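Can the machine tidy the desk yet? Speaker notes

Holtdale workshop, afternoon session
Apr 14, 2023

Slot is 27 minutes with questions. Leave the title up while people sit down.

Opening

Start with the question as the Andville office manager put it to us: can it clear a desk at the end of the day and leave it fit for the next person? No factory, no fixed fixtures, no marked floor. Ordinary furniture, ordinary clutter.

Short answer: parts of it. Picking up one known object from a clear surface is close to routine. Doing the whole desk, in the right order, without a person standing by, is still out of reach for the systems we have tried. Say this early. The people at the back always want the answer first.

What we mean by a chore

Define the term before the numbers. A chore for this talk has a start state that varies, an end state that a person would accept, and no operator input between the two. Wiping a marked square on a bench does not count. Wiping a desk that has things on it does.

Mention that the Pereyra arm passed its acceptance tests on single picks and then scored badly on chores. Same arm, same gripper, same week. The difference lies in the sequence and in deciding what to leave alone.

The desk

Go slowly on this slide. Ask the room which item they would expect to cause trouble, and wait for two or three replies.

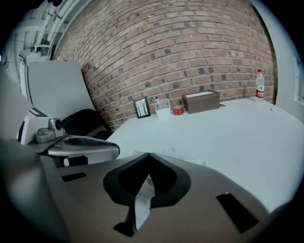 Slide 6. Desk against the brick wall, small items along the back edge.

Points to make, in any order:

The bottle is clear plastic. Depth sensing on clear plastic is poor, and the red cap and label may be the only parts that return a usable reading. A grasp planned on the label alone can be sound or can squeeze the bottle out of shape, depending on how full it is.

The tissue box is easy to hold and easy to crush. Force limits matter more than position here.

The pen holder has a pen standing up out of it at an angle. Moving the holder means moving the pen as well, and a planner that treats them as one rigid body will be wrong some of the time.

The picture leans back a little. Lift it and it has to be put back at a similar angle, or it goes over.

Papers: skip unless asked. Thin sheets on a flat top are a talk of their own.

The order of work

Clearing from the front is the obvious policy. It fails when everything is at the back with a wall behind it, as the fingers have little room to come down on the far side. Approach from above works for low items such as the round tin, if the gripper opens wide enough.

Results

Rernach trial, August. We ran 29 desks. Machine finished 3 to the accepted end state with no help. Most of the others stopped on a single object and waited. Do not round these figures up if challenged – they are small and should stay small.

Shop floor comparison: one sentence only. Bench clearing at Holtdale goes better, chiefly on account of the trays.

Questions likely to come up

Cost: refer to the handout.
Speed: slower than a person on every desk.
Would we leave it running overnight: no, not with the current gripper.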